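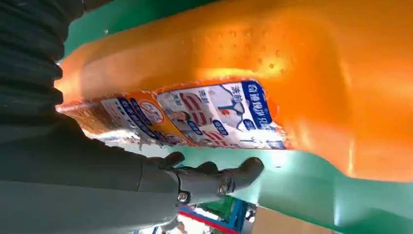 Packing and Shipping FAQ

Remiten ships small packaged goods for shops and private sellers. These are the questions we get most often about flat items in plastic wrappers. Last updated April 23, 2024.

Do I need to take items out of their original wrapper?

No. Leave the wrapper on and sealed. We pack around it.

The printing on my package is in Chinese. Is that a problem?

No. Printing in any language is fine on the product itself. You do need to enter a short description in English on the order form, such as "clothing" or "paper goods." Please don't copy the brand name only.

Can I put a label on the wrapper?

Put it on the back if there is room. Labels don't hold well on crinkled plastic, so press the area flat first. Keep labels off the sealed ends.

One end of the wrapper has come open. Can I still send it?

Yes, but put the item in a clear bag and close it with tape. Don't staple it. Food and medical items with an open seal can't be accepted.

How many items can go in one mailer?

Up to 6 flat packages in a Pollow mailer. Lay them the same way, with the long sides together. For more than that, use the Utis box.

What is the weight limit?

597 grams for the mailer, including packing paper. The Utis box takes up to 1,845 grams. If you are over by even a little, the order moves to the next rate and we email you before charging.

Will long packages be folded?

We don't fold anything. If an item is longer than the mailer, we set it in the box on a diagonal. If it still doesn't fit, we contact you.

How long do you keep items that arrive without an order number?

Until the end of the following month. An item that came in during February without a number, for example, was held through March.

Where do I drop off?

At the Mac Carthaigh building, Unit 226, side entrance. Ring the bell if the shutter is down.

Who do I contact about a damaged item?

Write to Nhi Lục at the returns desk. Include the order number and one photo of each side of the package. Keep the outer mailer until you hear back.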